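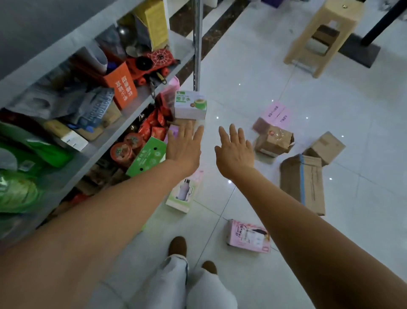

一、适用范围与准备

本文说明杂货类小库房的货架整理与纸箱归位方法，适用于零食、饮料、玩具、小家电混放的单间库房，货架为金属层架，中间留一条通道。大型托盘库、冷藏库不适用。

整理前需要准备以下物品：

透明封箱胶带一卷，宽度按纸箱接缝选择；
油性记号笔，黑色；
空白不干胶标签；
卷尺；
干抹布两块；
空周转箱若干，用于临时存放散落的小包装；
登记表，栏目见第六节。

作业时穿包脚鞋，裤脚过长的应先卷起或扎紧。通道狭窄时由一人在内取放，另一人在通道口接收和登记。库房在营业时间内仍需取货的，建议把作业安排在早上开门前，每次只动一组货架。

二、清通道

先清地面，再动货架。顺序颠倒会使取下的货物无处放置，通道很快堵死。

步骤1：从通道口向里逐段清理，地面上的货物一律先移出，不在原地分拣。
步骤2：捡拾靠近底层的散落小件时，先看上方层板边缘有无探出的货物，再蹲下。袋装零食堆得过高时会越过层板边沿，碰到即滑落，应先把探出部分取下放入周转箱。
步骤3：检查层板边缘的挂钩、锁扣等金属件。暂时不用的取下，统一放在一个小盒里；需要保留的，钩口朝内。
步骤4：用卷尺量通道净宽。单人通行的通道净宽不小于55厘米，低于此数时，先处理伸出货架外的纸箱，再考虑移动货架。
步骤5：擦地。光面瓷砖地沾水后较滑，用干抹布或拧干的拖把，擦完再开始搬箱。

三、分层规则

货架按重量和取用频率分层，不按进货先后分层。

底层：整箱饮料、罐装食品、未拆封的重箱。底层最低一块层板离地11厘米以上，便于清扫和防潮。没有这个高度的，垫一层塑料垫板。

中层：日常取用的散货。盒装饮料（如椰子水）正面朝通道，品名可直接读出。圆罐类直立摆放，盖面朝上，同款集中，不与袋装品交叉叠压。袋装零食装入敞口盒，盒口高度以袋子不外翻为准。

上层：轻而占体积的货物，例如玩具、空礼盒。高而窄的盒子不宜单独直立在层板边缘，应靠里放置，两侧用同高的盒子夹住；没有可夹的，改为平放。玩具车等带轮子的物品，车身与层板长边平行，轮前加挡条，否则受震后会自行移位。

颜色相近的包装容易拿错。同层相邻两格尽量放外观差别大的品类，比同色系排在一起更便于核对。斜靠在层板边上的盒子属于未归位，一律扶正或重新放置，不作为临时状态保留。

四、纸箱检查

货架上腾出位置后，再处理地面上的纸箱。逐箱检查，一次只拿一箱。

步骤1：看箱面标志。印有“易碎小心轻放”的，单独放一区，上方不压任何货物。印有“此面朝上”的，先确认当前摆放方向，侧倒的按标志扶正后再搬。扶正时一手托底，一手扶侧面，不提箱盖。
步骤2：看箱体。重点看四角、折盖边缘和侧面有无破洞。折盖边缘起皱但未撕裂的，可以继续使用；侧面有小洞的，先开箱确认内装物，再从外侧贴胶带补强。
步骤3：看封口。胶带两端各超出接缝5厘米以上，翘起的一端剪掉重贴，不在旧胶带上叠加。
步骤4：看箱面图样。不少小家电外箱只印一个线条轮廓图，没有醒目的品名。遇到这种箱子，在图样旁边加贴标签，写明品名和数量，标签不盖住原有印刷。
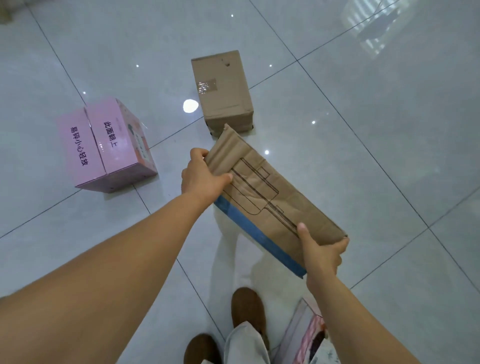
图2 逐箱检查：双手分持纸箱两端，核对箱面图样与边角

长条形纸箱的拿法与方箱不同。双手分别握住两端，一只手的手指扣在上沿，另一只手托住下端，箱体允许略微倾斜，便于查看印刷面。不要只捏住折盖一侧，已经变软的纸板会从折痕处撕开。内装物松动、晃动有声的，放平后再开箱检查。

五、归位

步骤1：竖放的高箱先量高度。高度超过底面短边三倍的，不得单独立放，须靠墙或靠货架端部。
步骤2：同规格纸箱叠放，接缝错开，最多四层。箱角有压痕的只能放最上层。
步骤3：每箱至少有一个带品名的面朝通道。原箱无品名的面，按第四节步骤4加贴标签。
步骤4：易碎区设在通道尽头或门后等走动最少的位置，离地放置，与其他纸箱之间留出一掌宽。
步骤5：空箱当日压平，折痕朝同一方向，扎捆后移出库房。准备留作周转用的空箱，箱盖打开存放，以免与满箱混淆。

六、登记与编号

货架自通道口起编号，左侧为单数，右侧为双数，层号自下而上。位置码写法为“架号-层号-格号”，例如3-2-04表示3号架第二层第四格。Umdale库房原先只编架号不编层号，查一件货要翻完整架，改用三段式位置码后，登记表可以直接当取货单使用。

登记表栏目如下：

位置码
品名
单位（箱、盒、袋、罐）
数量
最早到期月份
外箱状况（完好、补过、待换）
经手人

食品类必须填写到期月份，只写月份即可。14天内到期的，移到中层靠通道口的格位，并在标签右上角画圈。玩具和小家电不填此栏，以短横线占位，不留空白。

七、常见问题

货架满了，地面还有箱子怎么办？
先核对有无同品分放两处的情况，合并后再看剩余空间。仍放不下的，沿墙单排摆放，不进入通道。

塑料袋装的散货没有固定形状，怎么放？
装入敞口纸箱，袋口朝上，袋面文字朝外。同一个箱内不放两种货。

标签贴不牢怎么办？
纸箱表面有浮灰时，先用干抹布擦净。表面有覆膜的，换用透明胶带压边，四边都要压到。

多久整理一次？
通道和地面每天清理一次，分层与登记每月核对一次。9月前后进货量大，核对周期缩短为两周。

附：本页所列尺寸由Lahcen Hajji在Umdale库房实测后整理，货架层板深51厘米。层板更浅的货架，上层不放长条形纸箱。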